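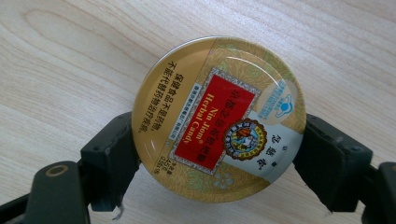

Hurby with a tin of Nin Jiom Herbal Candy between the jaws. The lid is a little domed and very shiny, and the round sides are the whole challenge.

Hurby, the hand-held gripper: build gallery
Last updated May 2, 2021

Hi and welcome to the Hurby page! Hurby is a two-jaw gripper you carry around by hand, and I've been building it on and off since November, partly at my kitchen table and partly at Istivby, the shared workshop a short bike ride from my place. I wanted something I could squeeze and feel before I ever bolted a motor to it. If the jaws can't hold a thing when I'm doing the squeezing, a motor isn't going to save them.

I keep the gallery short on purpose (my last project page had so many pictures that my own sister gave up on it). So it's one picture for now, and then my notes on the parts people keep emailing me about.

The jaws
Black, angular, squared off at the tips, with a pad on the inner face of each one. I went through a pile of shapes before these. The first pair had rounded tips and looked very friendly and were useless on anything with a lid. The current ones get printed lying on their sides, which takes forever but means the layers don't split when I really lean on the handle. I still bevel the outer edges, mostly for looks, but it also keeps them from snagging on my sleeve.

The pads
My fourth try! Plain plastic was hopeless, and felt was worse. Yiran Zhong at the workshop gave me some offcuts of a grippy rubber sheet and I've been cutting pads from that ever since. They go on with contact cement and a clamp overnight. Trim them after they've set, not before, or you'll end up with one pad higher than the other and everything you pick up will twist on you. Ask me how I know.

The pivots
The round hole with the tan ring on the arm at lower left is one of the pivots. I used to run a bare screw through the plastic and it went sloppy in a week. Lining the holes made a huge difference and I wish I'd done it on day one. A tiny dab of grease, wipe off the extra, done.

Why a candy tin?
Boxes are easy. Two flat sides, two flat jaws, everybody's happy. A round tin only touches each jaw along a narrow strip, so if the arms aren't closing evenly it wants to roll out. This one says 45g on the lid, so weight isn't really the problem, it's all about where the jaws land. I aim for the widest part and go in slow. Vernon Cormier, who has built more grippers than I've had hot dinners, told me to put shallow curves in the jaw faces. I tried a set and they were great on tins and terrible on paperbacks, so flat it is for now.

Numbers, for those who asked
The jaws open to 80 mm, and the whole thing takes roughly 2 evenings to put together if all your parts are printed. My spreadsheet says I'm on print number 104, counting every bracket that went in the scrap bin. I don't want to know what that comes to in filament.

Still to do
A softer return spring (my thumb gets tired), a proper stop so the jaws can't bang together, and a nicer handle. Yiran wants me to try a matching left-hand version. Maybe! The files need cleaning up before I share them, because half the parts are named things like "jaw new new final," but I'll post them on this page when they're fit to be seen.

Back to the projects list | Workshop hours | Leave a comment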